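We use cookies to improve your experience. By continuing to browse this site you accept our cookie policy. Accept | Manage settings

Ticket 685: Otilby housekeeping app, rooms stuck on "In progress"
Opened by: Delia Gaete, Brimerbridge front desk
Assigned to: Trinidad Zúñiga
Status: Resolved

Problem
Since the November update, rooms marked clean on the tablet stay on "In progress" at the front desk. Refreshing the page does not help. Logging out and back in clears some rooms but not all. Ground floor is fine.

Step 1. Check sync
Tablet shows a green check next to every room. Server log shows no incoming record for the affected rooms. Wi-Fi signal is good on both floors. Restarted the access point anyway, no change.

Step 2. Check attachments
The update turned on photo notes by default. Every room record now waits for its photo to upload before the status is sent. Opened the oldest record in the queue. It is a bathroom entry filed under "Trash", no comment.
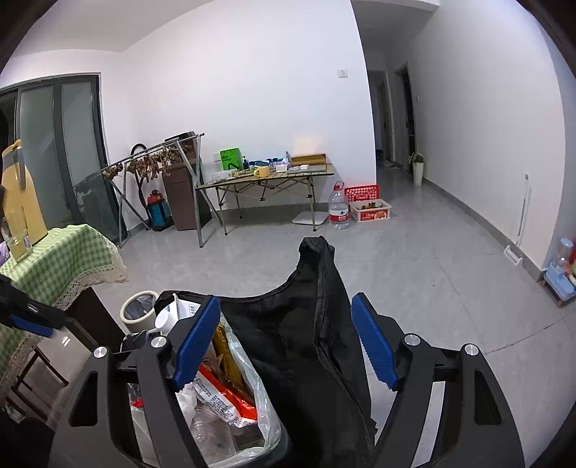

Step 3. Check file size limit
The limit on the Lucero server is 2,000 KB per attachment. The photo in the oldest record is over that. The server rejects it and the app retries every 15 minutes without showing an error. Everything behind it in the queue waits.

Step 4. Fix
Set photo quality to Medium under Settings > Notes. Removed the oversized attachment. Queue cleared in 5 minutes and all rooms updated at the desk.

Delia, 3:40 pm: Confirmed, board is correct now. Does Zundcombe need the same change?

Trinidad: Yes, same version there. I will do it tonight after checkout reports run. Leaving the retry bug open with Otilby under a separate ticket.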